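Hindivico Greifwächter – Nachrüstmodul für Tischroboter

Seit Juni liefern wir den Greifwächter in Revision 7 aus. Wer noch eine ältere Revision am Flansch hat, kennt vermutlich den Anlass: Der Greifer fährt an, die Finger schließen, die Software meldet »Objekt gegriffen« und der Arm trägt mit großer Sorgfalt Luft durch die Küche.

Ursache war ein Schwellwert. Bei langsamer Fahrt hielt Revision 6 die Reibung im eigenen Gelenk für ein Werkstück. Gefunden hat das Hashini Haque bei unserem Integrator Bokbridge, nachdem ihre Testanlage 500 erfolgreiche Griffe am Stück protokolliert hatte. Die Statistik war tadellos, das Brot lag noch da.
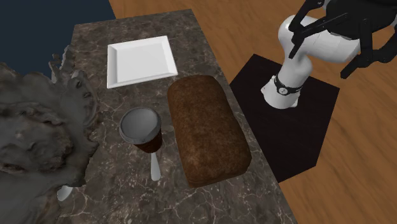 Revision 7 vergleicht deshalb Fingerweg und Motorstrom und stoppt den Arm, wenn beides nicht zusammenpasst. Das Anhalten dauert 8 Millisekunden. Quittiert wird von Hand, auch wenn das im Betrieb lästig ist – die automatische Quittierung haben wir ausgebaut.

Das Modul ersetzt keinen Not-Halt. Shafiq Siddiqui aus unserem Support bittet, diesen Satz zweimal zu lesen.

Lieferumfang: Modul, Anschlusskabel 500 mm, Prüfprotokoll
Passend für: Steuerungen Bestis und Begum
Umtausch älterer Revisionen: kostenlos, Seriennummer genügt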